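Notebook, seed and storage bench
23 Jun 2014 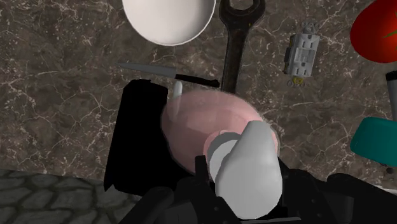 Where things stand

Back at the bench after the Barkine trip and I have so much to write down that I'm going to do it before unpacking. Short version: the hermetic bags are doing better than I dared hope, the metal drums are doing worse, and the farmers' group at Barkine has had a better idea about drying than any of us came up with over the winter.

For anyone picking this up cold: we're comparing ways for small farms to store cowpea and maize between harvest and the lean months. Losses to weevils and bruchids are what push people to sell early, right when prices are at the bottom, and then buy back later at twice the money. If a family can hold grain for even two extra months, that changes the whole year. So the storage question is really a food question and an income question at once, and that's why I can't stop talking about it at dinner.

Sites are Barkine and Guerra. Same protocol at both, or it's meant to be (see below). Three treatments: the local woven sack as it's normally used, the double-liner bag, and the sealed drum from Brostex.

Barkine

Opened and sampled all the cowpea units. I pulled from top, middle and bottom with the spear, mixed, and split down by quartering on the tarp. Counted holes per hundred seeds the usual way.

The woven sacks were a mess, as expected. Warm when I pushed my hand in, powder at the bottom, live adults walking out over the rim. One of the women in the group laughed at my face and told me that was a good year.

The double-liner bags, though! Opened the first one and got that faint sour smell you get when the oxygen has been used up, and the seed underneath looked the way it did when we tied it off. Dead adults in the top layer, hardly any new holes. I checked a second one straight away thinking I'd gotten lucky and it was the same. Two of the bags had failed. One had a rodent hole low on the side, straight through both liners. The other had been tied with the inner and outer liners bunched together in a single knot, so it never sealed properly. That second one is our fault. The training sheet shows the knot from the outside only, and you can't tell from the drawing that there are supposed to be separate ties. Redraw it. I'd like it done as a strip with one tie per box, no words, so it works in any language.

Drums: disappointing. The gasket on the lid takes a set when it sits in the sun and after that it leaks. You can feel it with a thumbnail, it's gone flat and shiny. The ones kept under the eaves were fine. The ones along the south wall were not. I don't want to write the drum off yet because people love it. It can't be chewed through, you can sit on it, it has a lock. The women's group would take a drum over a bag any day if the lid worked. Asked Brostex before I left whether there's a different rubber they can try and haven't heard.

Drying, which is the exciting part

All our trouble last season came from seed going in too damp. Seal wet grain and you've built a very good mold chamber. We've been telling people to bite the seed, or listen for the rattle, and everyone's bite is different.

At Barkine they've started using salt in a jar. Handful of dry salt, handful of seed, shake it, let it stand, look at the glass. If the salt sticks to the sides the seed is too wet to store. I know this is an old trick and it's in half the extension manuals, but what they did with it is new to me. They made it a rule of the group: no bag gets tied until somebody from another household has shaken the jar. So you get a second opinion every time, and there's no arguing with a neighbor over whose teeth are better. Every unit that went through the jar check came out clean. I didn't see one moldy bag among them.

I want to run the jar against the meter here on the bench with a proper spread of moisture levels, so we know what number the jar is telling us. Plan for that further down.

Guerra

Harder to read. The road was out on the river side and I got there a day late, so the sampling was rushed, and I'm less sure of the Guerra numbers than I'd like to be. Some notes while I still remember:

The maize bags were stacked directly on the dirt floor. Protocol says pallets. Pallets had become a bed, a good one too, and I wasn't going to ask for them back. We should have brought poles and a bit of rope and built a rack on the day.

Tag numbers had faded on several units. I matched them up from the position sketch in the old notebook and I'm confident about most. The ones I'm not confident about are marked with a star in the data sheet and should stay out of the main comparison until Corrado has looked at them.

Grain borer in the maize, the larger one, in the woven sacks. I'd been hoping we wouldn't see it this far up the valley. Collected adults into alcohol, vials are in the door of the fridge. They need a proper ID before anyone says the name out loud in a meeting.

Prices: I asked around the market as I always do. Traders are already coming in with trucks, so the early selling has started. One family at Guerra opened a bag before our sampling date and sold it. Completely fair, it's their grain and the price was good. It does mean we lose a unit. I'd much sooner have an honest gap in the table and a family that came out ahead.

Talk with Corrado

Sat down with Corrado Sartori for most of the morning and went through it all. His main worry is that we're giving too much credit to the bag when some of the gain comes from the group. Barkine has a group that meets, checks jars, shares a scale. Guerra doesn't. If the bags do well at one and only so-so at the other, that might be people and habits more than plastic. I think he's right and I'm a little annoyed I didn't say it first.

We talked about adding a third site with the jar rule but no bags, only woven sacks. Would tell us what the drying alone buys you. He's keen. It costs next to nothing apart from travel. We'd need to have it set up by September or miss the cowpea.

He also wants the spreadsheet moved over to Jiver so that both field assistants can enter from where they are and we stop mailing versions around. No objection from me. My one condition is that the paper sheets carry on too. The paper sheets have never once lost signal.

Bench work: jar against meter

Seed is the clean lot from the cold room, local cream cowpea, sieved and picked over. I've split it into 7 lots and I'm conditioning each to a different moisture by adding measured water, sealing, and turning the jars morning and evening until it evens out. Leave them the full stretch this time. Last time I was impatient and the outsides of the seeds were wetter than the insides, and the meter jumped all over the place.

For each lot: meter reading, oven-dry reading, then the salt jar. Jar results to be scored by two people who don't know which lot they've got. I'll do the lids and labels and keep out of the scoring, I want it to work far too much to be trusted with it.

Salt: plain kitchen salt, dried in the oven first and cooled with the lid on. I tried it quickly this afternoon with salt straight from the packet and it clumped on the glass before any seed went in. Good thing to learn today. It's also a question for the field, so ask Barkine how they dry theirs. I never thought to watch for that and now I'm kicking myself.

Also try different seed-to-salt amounts. They use a handful of each at Barkine, and hands vary.

Bag bench test

Cut squares from the two failed liners and from a new one. The new one held when I filled it with water and hung it overnight before the trip, so I'll do the same with a couple of the used ones that looked sound. If they hold for a second season the cost per season drops by half, and that's the number everybody asks me for. Held up to the window I can see small creases turned white where the bags were folded. Might be nothing. Might be where they go next.

Germination

Started this afternoon. Rolled paper, two rolls per unit, incubator at the usual setting. First count at five days, final at eight. Please don't open the incubator to have a look, I know it's tempting, I'll be tempted too. If seed from the liners still sprouts well then people can save their own planting seed in the same bag, and I'd be over the moon about that.

To do

Redraw the knot sheet, separate ties, no words.
Write to Brostex again about the gasket, attach the shade and sun comparison.
Ask Barkine about drying the salt.
Vials to the insect people for ID.
Starred units at Guerra, sit down with Corrado.
Poles and rope on the packing list.
Rodents: ask what people hang their bags from, if they hang them. Cats?
Budget for third site. I have 21 liners left over from the spring order, so no need to buy any before the travel money comes through.
Turn the jars.

Later, same evening

Turned the jars. The wettest lot already smells a bit like bread, so I've moved it to the cool shelf and will cut its time short before it spoils. Might have to redo that one from scratch with less water. Meter batteries are low, new ones in the top drawer.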